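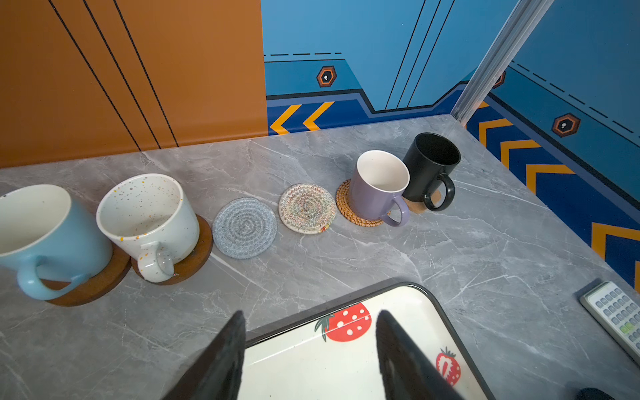 # Nemell Standard Counter Water Boiler

Product code: NEMELL-STD
Page revised: 16/06/2020

The Nemell Standard is an automatic-fill water boiler for staff kitchens, parish halls, waiting areas and small canteens. It is manufactured by Millerden and supplied to public and private organisations through Ng Catering Equipment. The boiler connects to the mains water supply and refills as water is drawn, so that the temperature at the tap remains steady during busy periods.

## Specification

| Item | Detail |
|---|---|
| Hourly output | 40 litres |
| Width | 400 mm |
| Depth, including tap | 400 mm |
| Electrical supply | 16 amp, single phase |
| Fill method | Automatic, mains fed |
| Outer casing | Brushed stainless steel |
| Tap | Lever, self-closing |

## Drawing and serving

The lever tap closes when released. It may be locked in the open position for filling teapots and vacuum flasks, but it must not be left unattended in this position. The drip tray lifts out for cleaning and can be replaced by the raised stand (sold separately) where smaller cups are in regular use.
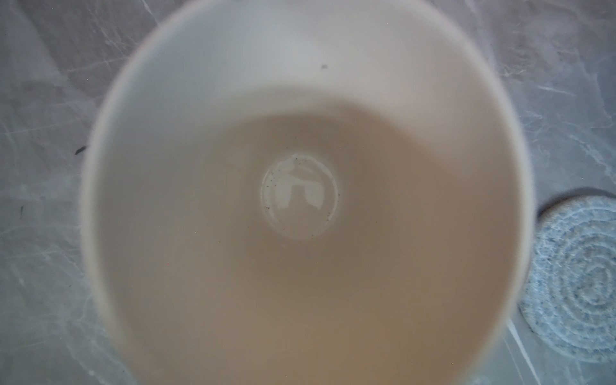

*Plain white cup without a handle.*

Vessels without handles should be filled to a lower level and allowed to stand before they are carried. Organisations serving older people or young children are advised to fit the tap guard and to keep the boiler in a room with supervised access.

## Siting and installation

Installation must be carried out by a qualified person and must comply with local water regulations. The boiler requires a level, heat-resistant surface, an isolating valve within reach and a drain or waste connection for the overflow. Ventilation slots at the rear must remain clear. The unit must not be placed beneath a wall cupboard, as rising steam will damage the finish over time.

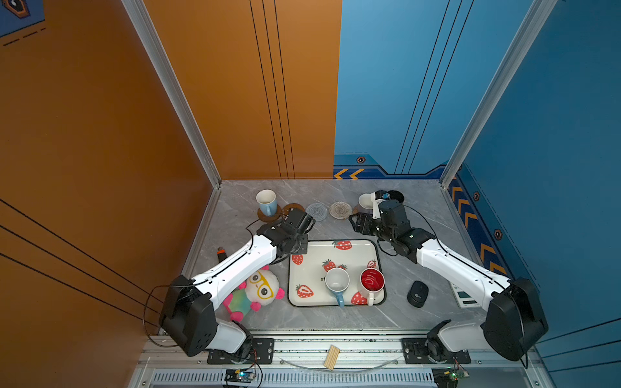

The surface on either side of the boiler should be chosen with daily use in mind. Spilt tea and coffee will mark many stone and laminate tops if left to dry, and hot vessels may dull a polished finish. Coasters are a simple precaution on any top, whether plain or patterned like the grey marble design shown, where a white mug with a light blue handle stands on a round brown one. Spills should be wiped up promptly with a soft cloth.

## Care and descaling

In hard water areas the use of an inline filter is a condition of the warranty. The descale light will show when treatment is due. Only Nemell descaling powder should be used, and the tank must be flushed twice before the boiler is returned to service. The casing may be cleaned with warm water and a mild detergent. Abrasive pads and bleach are not suitable.

## Ordering

Orders are accepted from account holders and by official purchase order. Delivery is to a ground floor entrance unless otherwise agreed in writing. The raised stand, tap guard, inline filter and descaling powder are listed under Nemell Accessories. Prices exclude VAT and installation, and are next due for review in October.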